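Filed under: Kitchen & Pantry / Small Tools / Gallery

Weighing Things at the Pridonska Workroom

We keep a shared workroom on the Drudby road, and most of what happens there involves measuring. Spices get split into smaller containers, sauces get tested, and every recipe has to be written down in grams before it goes into the Usden recipe file. The digital kitchen scale is the tool that gets used most.

The rule is simple. The cup goes on first, the scale is set to zero, and the ingredient is added after that. Light plastic cups are better than glass or ceramic for this – they leave more of the scale's range for the food.

Our usual batch of dry rub comes to 274 grams. A half batch of the Dudek pickle brine takes 170 grams of water. We write both on the card before starting, and the card stays in the drawer. 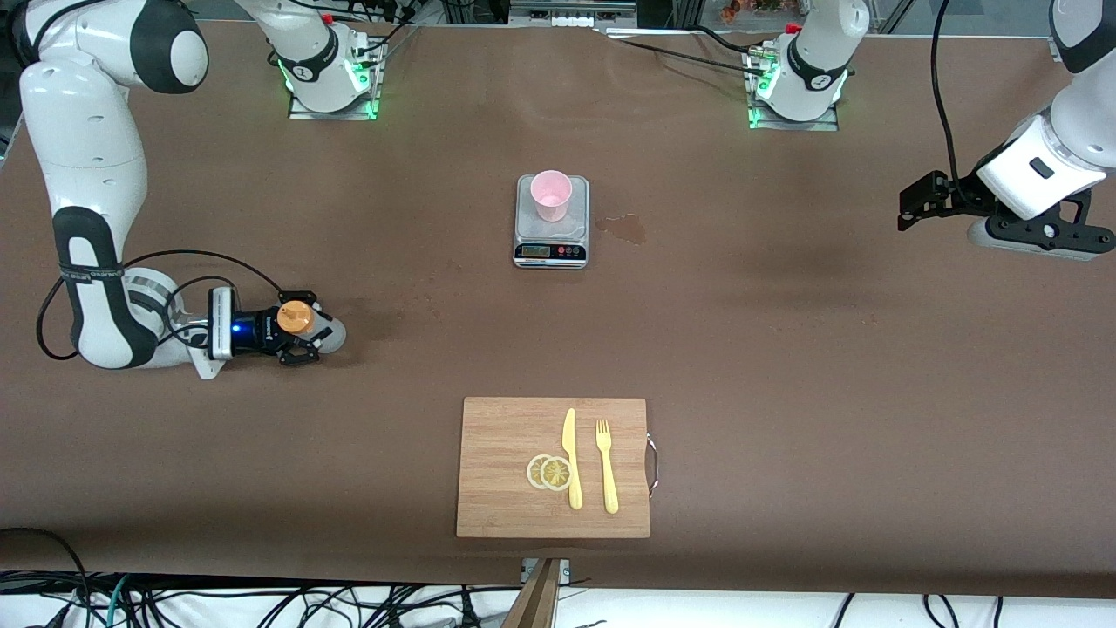

Small amounts need more care. Anything under 10 grams should be added slowly, with a short wait for the number to settle. For larger amounts, about 200 grams and up, we pour most of it at once and finish with a spoon.

Caps go back on as soon as an ingredient is measured. The scale is wiped with a damp cloth at the end of the day and put back on the second shelf.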